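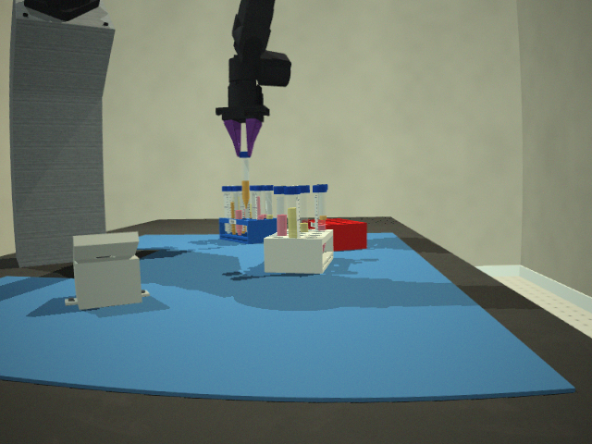

Why Oil and Water Separate

A liquid is made of very small parts called molecules. They are far too small to see. In water, each molecule has one end with a slight positive charge and one end with a slight negative charge. Opposite charges attract, so water molecules pull on each other. Oil molecules have almost no charged ends, and water pulls on them only weakly.

When oil and water are shaken together, the oil breaks into drops. After the shaking stops, the drops meet and join. The water molecules pull back together, and the oil is left in a layer of its own.

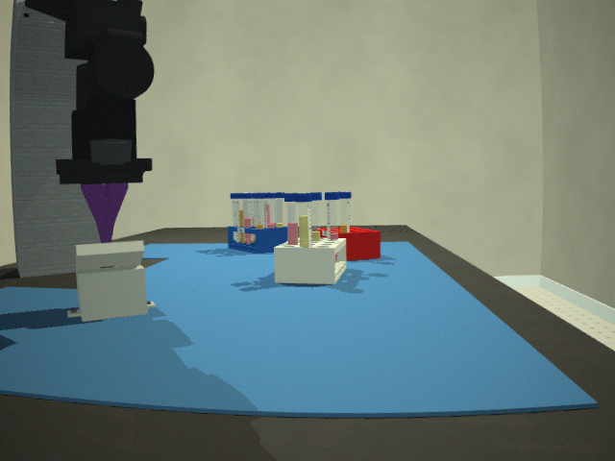 The oil layer is on top. This is due to density, the amount of matter packed into a given space. Most cooking oils are less dense than water, so they float. Syrup is denser than water and sinks.

Soap changes the result. One end of a soap molecule holds on to water and the other end holds on to oil. Soap molecules surround each drop and keep it from joining its neighbors. The mixture stays cloudy for longer. A mixture of this kind is called an emulsion. Milk is an emulsion of fat drops in water.

Words to know: molecule, charge, density, emulsion.

Text: Agnes Crichton. Checked by Hanane Shehata.

Related
Why Ice Floats
What Is a Solution?
How Salt Dissolves
Acids and Bases at Home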